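Stutcombe Packing Room: second progress report to the Akgül Fund
Covering the spring and summer, written up in October

Hello again, and sorry this is landing at the end of the month when I promised it for the start! We had a bag delivery and a stock check in the same stretch and the report lost out both times. It's all here now, and the spreadsheet with the spending lines will follow in a separate email from Sevim Demirtaş, because she keeps the books and I am not allowed near them anymore.

Where the money went

You'll remember the grant was split in two: the lighting first, then the packing line itself. The lighting is finished and paid for. We went with the Jiddale quote in the end (the Prenusa one was cheaper, but it left out taking away the old fittings, and once we added that back in there was nothing in it). It came in $600 under what we had set aside, and with your okay from June that went straight into flooring. So the old vinyl with the curling corners is gone and we have carpet squares out on the floor behind the work area, in gray and lavender. I was outvoted on the color and I've come around to it completely.

The lights have made more difference than anything else we bought. The old tubes hummed and left one end of the room gloomy by four in the afternoon, right where people were trying to read tiny print on bags. Now they're up in long rows overhead and you can read a label at any of the tables. My one grumble is glare. If you're working right under a row, anything shiny bounces it back at you, scale display included, and we've been nudging things a few inches at a time to get away from it.

How the packing bench is set up now

This is the part I was most looking forward to telling you about. Last time I wrote, we had bags in one spot, the scale in another and crates stacked wherever there was a gap. Now it's all within reach: crate, scale with its steel tray, and the green conveyor on the right.

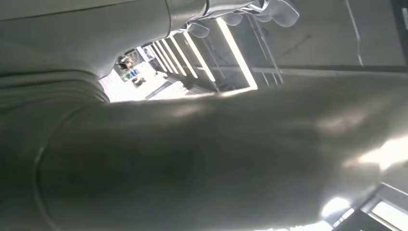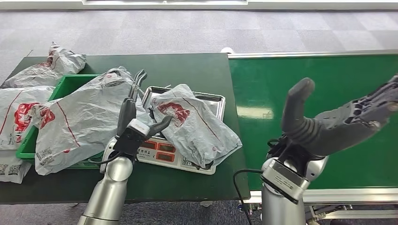

The ceiling lights, and the bench with the bags, crate and scale.

We picked shallow crates on purpose. The deep ones we started with were a pain, because bags slid to the bottom and everybody ended up leaning in to fish them out. With the shallow ones the bags do flop over the side a bit (okay, a lot), but they're easy to grab and easy to see. The dark green tabletop was already ours and it has held up fine, so that line in the budget stayed at zero.

The steel tray on the scale was Sevim's idea. Before that we were weighing straight onto the plate and things kept rolling off. It wipes down in a second, and as long as you remember to zero the scale with the tray on it, you're good. We have a sticky note about this. We've needed the sticky note.

Bags, bags, bags

The target we agreed with you was 3,000 bags packed and checked by the end of September, and we got there with 32 to spare. I won't pretend it was a smooth climb! May was slow, July was terrible (the belt was out for part of it while we waited on a roller), and then August more or less saved us.

What still bugs me is the bags themselves. They're thin, they crumple as soon as you look at them, and the codes we need to scan end up folded into a crease more often than not. Smoothing them out by hand takes longer than the weighing does. I've asked the supplier about a slightly heavier plastic and they're sending a trial pack of 100, which we'll run through the bench in the usual way and time against the old ones. If it goes well there's a small price difference per bag, and I'd like to talk to you about it before I commit to anything.

Still to do

The shelving on the back wall hasn't been ordered. I keep changing my mind about the depth, and I'd sooner get it right than send it back. There's also a cable tidy job under the bench that I had down for August and it's now down for November.

We'd also like to move the crate stack closer to the door at the Stutcombe end, so full ones can go straight out. That one costs nothing except an afternoon and some sore backs.

If anyone from the Fund would like to come and see the room, please do, mornings are best and the coffee is decent before ten. Sevim's spreadsheet should reach you within the week, and the bag timings will come from me as soon as we've run the trial pack.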